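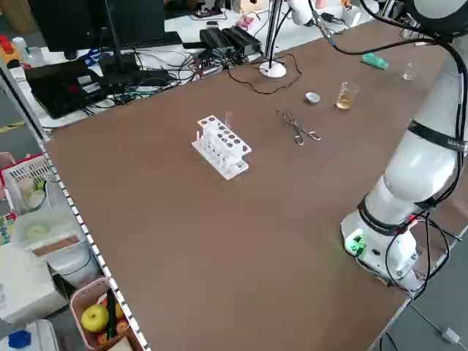 Ticket 427 — Bench arm: keep, repair or replace? (purchase planning)
Status: Open, waiting on quote
Opened: 2019-04-08
Category: Equipment / Automation
Priority: Normal (for now!)

Original report

Hi all, opening this as a support ticket because the purchasing form only lets me pick "new item" or "consumable" and this is sort of both. The white arm on the brown table is still dropping its connection partway through a run. It did it twice yesterday during the tube rack routine and once this morning before I'd even had coffee. Every time, the arm stops where it is, the controller says "link lost," and I have to power cycle and re-home.

What I need out of this ticket is a decision on money. Do we pay Soltex for a repair visit, buy the spare parts ourselves, or put a second arm in the August budget and stop fussing with this one? I've got a number for one of those so far and I'm chasing the others.

Things I've already tried, so we don't do them again:

Reseated the green connector block on the base. Held for one afternoon, then same fault.
Swapped the network cable for a known good one. No change.
Moved the controller to a different outlet. No change.
Rolled back to the previous firmware. Worse, if anything, so I put it back.
Ran it with no payload, just open and close in the air. Still dropped, on cycle 80.

Update 1

Got a reply from Soltex support. They think it's the cable set on the arm, the part that flexes every time the upper joints turn. Fair enough, the cables at the top hang free and get tugged on the big swings across the table. They want $2,962 for a visit, which covers travel and labor but NOT the cable set. I asked what the cable set costs and they said they'd get back to me. That was the whole email, really.

For anyone outside our group wondering what we'd lose while it's down: the glassware handling work for Henríquez. The tube rack, the dish, the beakers and the tongs are all part of that task list, and the tongs are the one we've had the most trouble teaching. We can do the planning side on paper but we can't log any runs without an arm that stays connected.

Update 2

Tried something cheap. I limited the wrist rotation in software so the cables don't get pulled as far, and ran the short rack routine 16 times with no drop. Then I put the rotation back to normal and it dropped on the second run. So I'm pretty much convinced it's a cable problem and Soltex is right, which is annoying, as I was hoping for a settings thing I could fix for free.

The limit is not something we can live with long term. With the wrist held back the arm can't come at the tongs from the side, and it has to do this silly roundabout move to get to the back of the table. Fine for the rack, no good for much else.

Update 3

Okay, budget stuff. Here's how I'd lay it out:

Option A, Soltex visit. Known cost for the visit, unknown cost for parts. They come to us and nothing gets shipped. Earliest slot is three weeks out.

Option B, buy the cable set from Kurport and fit it ourselves. Kurport resells parts for this model and says they have the set in stock. I've done a joint cover before and it wasn't bad, but I haven't run new cables through an arm and I'd want a second pair of hands. Need to check what it does to the warranty — I can't find our copy of the terms and I suspect it's with the Korkulwood paperwork from when we set up the bench.

Option C, second arm in August. I do think we should ask for this whatever happens with the first one. But please can we budget for it properly this time? Last time we priced the arm and forgot everything that goes with it. My list so far: the arm, controller, gripper, a spare cable set from day one, cable guides, mounting plate, power strip, a table big enough that we aren't clamping to the very edge, and a couple of days of somebody's time for setup and calibration. Oh, and bench space. The bench behind the table is already a nest of cables and power supplies and there's no way a second controller fits back there without a clear-out.

My vote is B now and C in August. If B goes badly we fall back to A and we've lost the price of a cable set we'd have to pay for anyway.

Update 4

Warranty answer: swapping the outer cables is fine, opening the base is not. So B is still alive as long as the fault is in the outer run. I've asked Kurport to quote two sets, one to fit and one for the shelf, plus a bag of the clip-on guides so we can tie the new ones down along the arm.

Question for purchasing: does the second set come out of repairs or out of equipment? If it's equipment I have to fill out the long form and I'd like to start now.

Meanwhile the wrist limit stays ON. If you're using the arm, please don't change it back to "see if it's any better." It isn't, I checked. Stick with the short rack routine, and if you get a link lost message, write down the time and which move it was on before you power cycle. The log file only keeps the last session and I've lost two good examples that way already.

Next step: waiting on the Kurport quote and the parts price from Soltex. Will update when either one shows up.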